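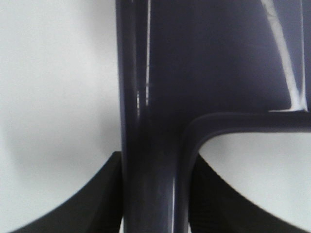

Navy until the light hits it, then nearly purple: glossy plastic, up close.

I blame my sister for the plastic thing. She was clearing out her garage in September and handed me a box of old molded housewares (you know the stuff, shiny and rounded, the kind your aunt kept by the phone), and I said sure, I'll take it, meaning I'd drive it straight to the thrift store. Reader, the box is still in my living room, and it has company.

What got me was the corners. Wood gets joined and metal gets welded, but good molded plastic just sort of flows from one part into the next, so a thick upright bar swings out into a sideways branch with a big soft curve and no seam that I can find. I run my thumb along those curves while I'm on hold with the dentist. My husband has noticed.

I took my questions to Vinh Quách, who runs a secondhand shop called Zumside out on Hillden Road, number 2141, with the bad parking. He has two long shelves of dark plastic and he dusts them himself, with a makeup brush! "Pale colors forgive you," he told me. "Navy shows every fingerprint." He's right. A glossy dark piece grabs whatever window or lamp is nearby and turns it into a hard white stripe, and any scratch crossing that stripe might as well be circled in red pen.

So, cleaning. Vinh uses lukewarm water, one drop of dish soap and an old T-shirt, and he won't have paper towels in the building. I'd been using paper towels for 6 weeks. He was kind about it.

His best customer, Yoshinori Katayama, keeps his collection against a plain white wall and moves the lamp every few days to see what changes. I tried that at home on a Skudodix letter rack I'd paid too much for, and lost a whole evening to it. By the window it looked blue. Next to the couch it went almost black, with one thin bright line down the side, and I liked it so much there that the mail now lives on the floor.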